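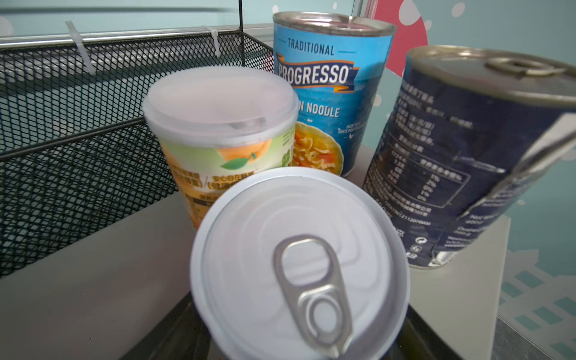

Ullora Robotics Club: Grocery Sort FAQ
Updated June 2026

What is the task?
The arm moves pantry goods from the tabletop into the wire basket. Each run is driven by the team's trained policy. Teleoperation during a scored run is a disqualification.

Which items are used?
Cans and lidded cups from the club shelf, in mixed heights and label languages. Pull-ring lids are permitted. Items with torn or peeling labels stay in the set, so don't train on clean labels only.

Can we bring our own items?
For practice, yes. Scored runs use the club shelf only.

How many demonstrations do we need?
The minimum for entry is 16 per item. Most teams that placed in April recorded more. The shared Khumalo dataset holds 3000 episodes and may be used for pre-training.

Our wrist camera blurs on close items. Is it faulty?
No. The lens is fixed focus. Do not turn the lens barrel; calibration will be lost for every team using that arm.

What is the grip force limit?
Leave the Voltico driver on profile 7. Higher profiles dent thin lids and will crush plastic cups.

May we move the basket?
No. It is zip-tied to the rail. If a tie has snapped, log it and replace it before your next run.

Where do we save recordings?
On the Skostwood server, in your team folder. The quota is 2000 files per team. Delete failed takes at the end of each session.

Do first-year students need prior coding experience?
Basic Python is enough. Bench induction must be finished before you power an arm.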